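Bisen Folding Cat Trap: two seasons of use

Our rescue group at Flemside bought a pair of Bisen folding traps to replace the old rigid ones, which had rusted through at the hinges. We mostly use them for strays behind the shops and for the colony near the grain sheds, where the cats are desexed, ear-tipped and put back. I've had one in my own car since March.

The trap folds to the thickness of a briefcase and clips open quickly once you've learned which panel goes first. The first few times I got it backwards and pinched a finger. The mesh is fine enough that a frightened cat can't get a claw hooked in it, and this was my main complaint with the Silleo we had before. Cats came out of the Silleo with torn claws and bloody noses, and I stopped using it for that reason.

The trip plate is sensitive. A half-grown kitten will set it off, but so will a magpie, so don't leave it unattended. You shouldn't be doing that with any trap. The door drops with a clatter and the next cat in line will be gone for the night. A strip of foam stuck along the bottom edge quietens it a lot.

The rear door lifts straight up, so moving a cat across to a carrier or a vet's crush cage is simple. Our vet nurse prefers it to anything else we bring in.

On the down side, the handle guard is too small. A cat that wants to reach your knuckles can do it — wear gloves, and put a towel over the trap before you pick it up. The supplied cover is thin and lets in light at both ends. I'd also like a proper lock on the front door in place of the wire clip. It hasn't failed on me, but I tie it down for the drive anyway.

Cleaning is easy enough. Hose, disinfectant, rinse, dry in the sun. The floor tray slides out.

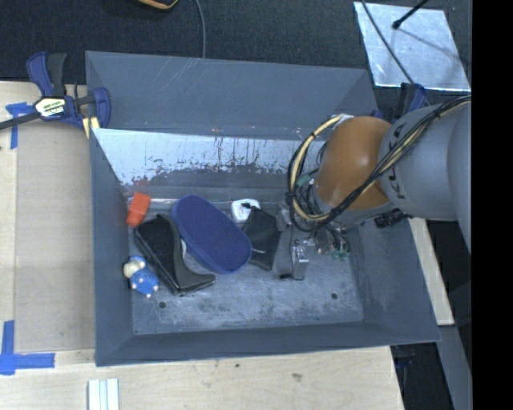 Hennessy, in the comments on our page, disagreed with me about the door and said the clip had worked open on the highway with an angry tom inside, so a carabiner now goes on before the car starts. I've done the same with both of ours.

It costs up to 3 times what a basic trap does. For a group trapping every week I think it's worth it. If you only have one stray under the house, borrow one from your local shelter.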